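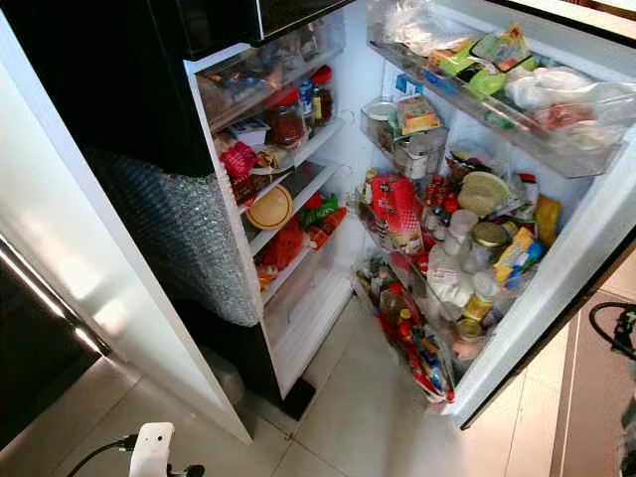
Ferkcombe Tape Archive: interim report on transfer and cataloguing
Reporting period: to the end of June
Prepared by: Matvii Tymoshchuk, transfer engineer
For: Yaroslav Dmytriv, grants officer, Hinel Fund

1. Scope of the grant

The grant covers the digital transfer, cataloguing and limited vinyl reissue of the Kuzmenko collection, a set of analogue tapes recorded between the opening and the closure of the Kuzmenko rehearsal rooms in Ferkcombe. The collection holds 242 reels. Most are quarter-inch stereo masters, rehearsal recordings and live recordings made from the desk. The remainder are one-inch eight-track session tapes. The music is mainly hard rock, doom and early death metal by local bands, with a smaller amount of folk and brass.

The agreed outputs are a full set of preservation files, a public catalogue, and one LP, the reissue of the only album by Dakard.

2. Progress against plan

2.1 Transfer

At the end of June, 100 reels had been transferred at 96 kHz and 24 bit. The plan gave the same figure for this point, so the work is on schedule. The order of work follows the condition survey, with the reels in worst condition taken first. Progress should be faster in the second half, as the remaining quarter-inch tapes are mostly on a back-coated stock that has kept well.

Of the reels transferred so far, 50 needed baking before they could be played. All of these showed the usual signs of binder breakdown: squeal at the heads, brown deposit on the guides and a steady loss of high frequencies within the first minutes of play. They were baked at low temperature in the laboratory oven, left to settle overnight and transferred the next day. No reel was baked a second time.

Acetate tapes were identified by holding the reel up to a light and were kept out of the oven. Several have edge curl. They were played at reduced tension with the pressure pad removed, and the files carry a note to that effect. There are level drops on the left channel of these transfers which we have left as they are. Any correction will be made on access copies only.

2.2 Machines

The main two-track machine was relapped and realigned before work began. Its capstan motor developed a slow speed drift in the spring, first noticed as a pitch difference between two transfers of the same rehearsal tape. The cause was a failed capacitor in the servo board. The part was replaced and speed was checked against a test tape at the start, middle and end of the following day, with no further drift. The reels transferred in the affected week were done again, and the earlier files have been deleted from the store.

The eight-track machine is working on all channels except channel six, which has a noisy replay card. We hold one spare card and it has the same fault. Eight-track work has been moved to the end of the programme while a repair is arranged. Stereo work is not affected.

2.3 Cataloguing

Each transferred reel now has a catalogue entry with band, title, tape speed, track layout, box notes and condition. Dates are entered only where they are written on the box or spoken on the tape. Many boxes were reused by the studio, and box notes often refer to an earlier session by a different band. Where the box and the recording disagree, the entry follows the recording and the box text is kept in a separate field.

Song titles have been a slower task than planned. Working titles were common and the same piece may appear under three or four names. We have adopted the title used on the latest known recording, with the others listed beneath it. Vocals on the death metal tapes give little help with identification, and we have relied mainly on riffs, running order and the spoken counts between takes.

Unidentified bands are listed by reel number. Former members of the Ferkcombe bands come in to listen on Wednesday evenings, and a fair number of entries have been settled in this way -- including one live set long credited to Dakard which belongs to their support band.

3. The Dakard reissue

The original album was issued on cassette from a third-generation copy. Its faults are well known to those who own it: a raised noise floor, a dull top end and side two running slightly fast. The stereo mix master was found in the collection in a box marked for another band. It plays at 15 inches per second, without noise reduction, and is in good order after baking.

The transfer shows a good deal that the cassette did not carry. The bass guitar is separate from the kick drum, the second guitar on "Salt Road" can be followed throughout, and the long fade at the end of side two runs on for nearly 3 minutes past the point at which the cassette cut it. The full fade will be kept.

Mastering has been kept light. There is a small high-pass filter to protect the cut, a reduction in sibilance on two songs, and no limiting. The band have asked that the tape hiss before the first track should stay, and it will. Side lengths are within what the cutting engineer considers sensible for a loud cut, though side two will be cut slightly lower to make room for the fade.

Written consent has been received from all surviving members and from the family of the late drummer. The sleeve uses the original drawing, rescanned from the artist's own copy. The colours on the cassette inlay were wrong and the LP will look noticeably greener.

Test pressings are on order. The cutting house has given a date but has moved it once already.

4. Storage and files

Preservation files are held on two separate stores, one at the archive and one off site. Checksums are made at the point of transfer and compared each week. One mismatch was found during the period and traced to an interrupted copy. The file was restored from the other store.

The tape room has held within its humidity limits except during one failure of the dehumidifier. The reels were moved to the inner room until the unit was repaired.

5. Spending

Spending on engineering time and tape supplies is in line with the budget. Machine parts are over budget on account of the servo board and the replay card. Cataloguing is under budget, as the second cataloguer began later than planned. We ask for approval to move the unspent part of the cataloguing line to machine parts. The total would not change.

6. Risks

The replay card is the main technical risk. If channel six can't be repaired, the eight-track reels will be transferred in two passes on a hired machine, which would add to the cost and to the wear on the tapes. A decision is needed before the last of the stereo reels is done.

A further risk is the delivery of the test pressings. If they are late the LP will fall outside the grant period, and we would then ask for an extension for that output alone.

7. Next period

Transfer of the remaining stereo reels will continue in survey order. The catalogue will go on line in draft form with short listening extracts, subject to consent from each band. Test pressings will be checked by the archive, the band and the cutting engineer, each on their own equipment, and comments gathered on a single sheet. The request under section 5 is attached on the fund's own form, signed and ready for your reply.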